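Building a Two-Arm Bench at Home
Handout 4: Grippers, cables, and the handover problem
Stella Rashidi
Mellarstead Shared Workshop, evening course
Revised Nov 18, 2018

Before you start

Bring your printed fingers, your hex keys, and the notebook with your joint limits in it. If you missed the last session, read Handout 3 first, at least the part on homing, or tonight will make very little sense. We pick up with both arms bolted down and answering to the controller. If yours isn't answering yet, come early and grab the bench by the window, and we'll sort it out together.

This is my favorite session of the whole course. Up to now you've had a pair of expensive metronomes. Tonight they pick something up!

1. Where we are

Everyone is working from one of two starting points. Most of you have the Lema kit arms, which arrive as a bag of joints and a drawing that assumes you already know what you're doing. A few of you have the older Imham arms from the Bomulcombe clearance. They are heavier and a bit slower, and I like them a lot. The wrist flange is the same on both, so everything in this handout works for either. The one difference is the controller menu: on the Imham units the gripper is listed as an auxiliary axis and you have to turn it on by hand. It's two levels down, under Outputs. I forget this every single time.

2. Printing the gripper parts

The gripper has a housing, a fixed finger and a moving jaw. The housing is the big part and takes the longest, so start it first and do your wiring while it prints.

Notes from the last few batches:

Print the housing with the flange side on the bed. People keep wanting to flip it because it looks tidier in the slicer. Printed the other way, the screw bosses need support inside the holes, and you will spend an evening picking it out with a scribe.

Four walls on the fingers. Two walls felt fine in the hand and then split along the layers the first time someone drove a finger into the table. Everyone drives a finger into the table. You will too.

The jaw should slide under its own weight when you tilt the housing. If it sticks, sand the rails a little at a time and keep trying it. Don't reach for oil. It gets on the finger pads, and then you have a beautifully smooth gripper that can't hold anything.

Heat-set inserts go in straight or they go in the bin. Use the flat tip, let the insert sink on its own, and stop just before it's flush. Press it the rest of the way with something cold and flat.

3. Finger pads

Bare plastic on a smooth object is hopeless. You need something with a bit of give. We've tried bicycle inner tube, silicone baking sheet, shelf liner and the rubber from a table tennis bat. The bat rubber was wonderful and wore out in a week. Inner tube is what I use now. Cut it slightly oversize, glue it, let it cure overnight under a clamp, then trim it with a fresh blade.

Leave the very tip of the finger bare. A thin, hard edge is handy for getting under things, and the pad can start a little way back.

4. Setting the closing force

Please take your time over this part. The gripper motor is small, but there's a lot of gearing behind it, and a jaw that feels gentle on your fingertip can still crack a plastic case.

Start at the lowest current limit the menu allows. Close on a block of foam. You should see the jaw arrive, press a little, and stop. Now go up in small steps and write down the value at which the foam begins to dent. That's your reference number, and it belongs in your notebook. On my left arm it is 276 and on my right arm it isn't, even though the two were built from the same bag of parts on the same afternoon. Yours will differ as well. Don't copy a neighbor's number.

Then swap the foam for a real object, drop back down to the bottom, and come up again until the object stays put when you tug on it. Stop there. More force than that only makes everything else worse: the wrist twists, the fingers bow outward, and the object squirts away the moment you let go.

5. Cables

I used to leave this section for the end of the evening and I've moved it up, because it has eaten more of our time than any other fault.

Each gripper needs power and a signal line, and both have to travel past every joint between the base and the wrist. Each joint wants to pull the cable tight in one position and throw it into a loop in another. What you're after is slack in the right places.

Move the arm by hand, powers off, to the far corner of its reach. Tape the cable at the wrist. Now fold the arm all the way in and look at where the extra cable goes. If it goes between two links, that's your pinch point, and it needs a tie just above it. Do this for every joint before you cut anything to length. Coiling the spare around the upper section works well as long as the coil can open and close a little. A coil strapped down hard is just a short cable.

Keep loops off the part of the table where things get picked up. A finger that hooks a cable will carry on cheerfully until something unplugs.

6. The exercise: pick, carry, place

We start with one arm. Put your object in a tray and teach three points: above the object, at the object, and above the place where it's going. Run it at the slowest speed. Then run it again with your hand on the stop button and your eyes on the fingers (the screen can wait).

Use something with a clear shape and flat sides. Old phones are terrific for this - they're rigid, they have some weight to them, and their boxes have a nice snug tray to aim for. Take the SIM out, make sure it's one you don't mind scratching, and don't use any phone with a swollen battery. Bring that one to me and I'll deal with it.

A tray with low sides is easier than a bare table, since the phone can't skate away from you. It also gives the fingers something to run into, so teach your approach point high and come down straight.

Common trouble in this part:

The arm arrives in the right place but the phone slides as the jaw closes. Your fixed finger isn't touching first. Bring the arm in until the fixed finger just rests against the phone, then close the moving jaw toward it.

The phone lifts at one end only. You're gripping too far from the middle. Move the pick point over by a finger's width and try again.

The phone lifts fine and then won't drop into the box. The phone is probably tilted in the grip. Look at it from the side, at table height, before you blame the place point.

7. Two arms

Now for the good bit.

With both arms on one table you need a rule about who is allowed where. The simplest is a line down the middle that neither arm crosses unless the other is parked. That works, and you should all get it running before trying anything fancier. Write the parked position into both programs as a named point, so that you aren't retyping joint angles at nine in the evening.

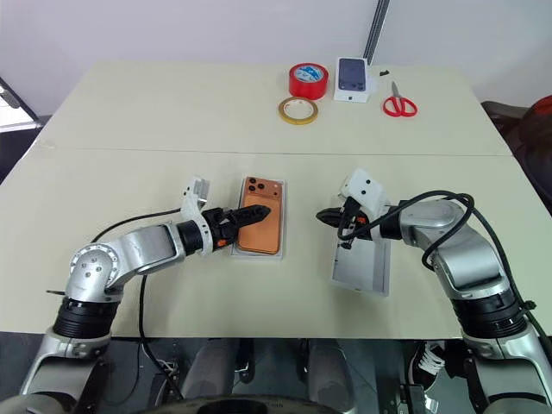
Once the line rule is solid, try a shared zone. Pick a small area near the center and treat it like a single-track bridge: an arm asks for it, waits until it's free, uses it, and gives it back. In the controller this is one flag, and the code is a handful of lines. The part people miss is giving it back after an error. If your left arm faults while holding the zone, the right arm will wait forever, looking very patient about it. Add the release to your fault routine tonight, while you're thinking of it.

Timing matters less than you'd expect. We had a pair last June who worked hard at getting both arms to move at the same moment and shaved their cycle down by nearly 40 seconds, and it looked fantastic. It also failed one time in every few. They went back to strict turns and it ran all evening. Get it dependable first and then go chasing speed, if you still want to.

8. Before you run unattended

You won't be running unattended tonight. I'm putting this here so that it's in your notes.

Check every taught point again with the object in the gripper. Fingers that clear the tray edge when empty may not clear it with a phone between them.

Set the speed limit in the controller itself. A limit in your own program goes away the moment you load a different one.

Clear the table of anything you aren't picking up, or at least push it to the back, well outside the reach of both arms. Scissors especially.

Try the stop button. Press it in the middle of a move, with an object held, and see what your gripper does. Some of you will find that it opens. Decide whether you're happy with that.

9. For next time

Have one arm doing ten clean picks in a row, tray to box, without you touching anything. Write down every miss and what you changed afterward. I'd much rather see a page of misses with good notes than one lucky run on video.

If you have time left over, print a second set of fingers with a different tip and compare them. Narrow, wide, hooked, whatever you fancy. Last year someone brought in a pair shaped like duck bills and they were brilliant at thin things.

Spare inserts and inner tube are in the drawer under the drill press. The filament on the top shelf is for course parts, and there's a 700 gram spool already open, so please finish that one before you start another.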